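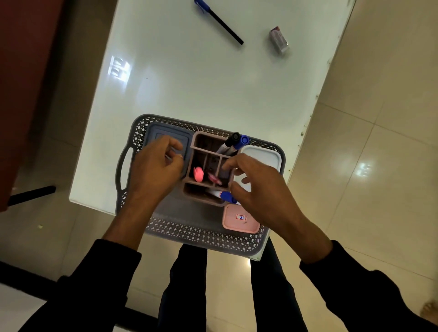 Drawer organizers and other things I was told to buy

Every spring, usually in April, the tidy-home articles come back and tell me that my mess is a container problem. I have tried it their way. I own more containers than I did, and the mess moved into them.

Take the matched bin sets. The Hallivum set I bought had a lid for every box, and within a month half the lids lived in a pile by themselves. If you don't need to stack it or keep dust out of it, store it open. Put the lids in one bag at the back of the closet and see whether you ever go looking for them.

Labels. I'm not against them, but "Misc." on a box is a waste of tape. A plain number works if you keep a list, and most people lose the list. Write what is in there, in pen, and cross it out when it changes.

Divided trays are good for screws, beads, and hooks. They are bad for batteries, which never fit, and for anything you grab in a hurry. A muffin tin does the same job for nothing.

The "sort it all on the floor" method. One blog claimed you can get through 2,000 items in a weekend this way. Maybe — I gave up somewhere in the kitchen utensils. Do one drawer, put it back, then do the next. If you must use the floor, sweep first, and pick up the pins and tacks before you walk around with no shoes on.

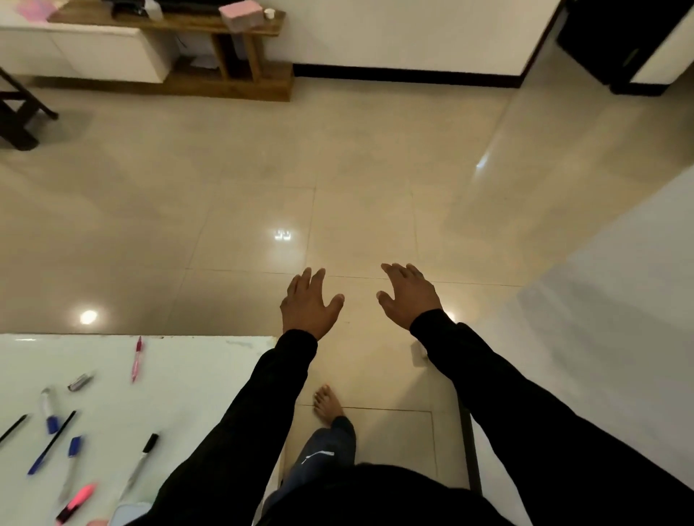 A bare foot on tile, both hands free.

Vinegar on everything. No. It's fine on glass and on a kettle with scale. Keep it off marble and limestone, and never mix it with bleach. For ordinary glazed tile, warm water and a drop of dish soap does as well as the Farouk floor spray I paid too much for.

Baking soda in the closet. I left an open box in ours and could smell no difference. Airing the closet out for an afternoon did more.

Rotating your stuff by season. Worth doing with coats and blankets. With kitchen gear it's just carrying things up and down stairs.

Last updated 2018-08-14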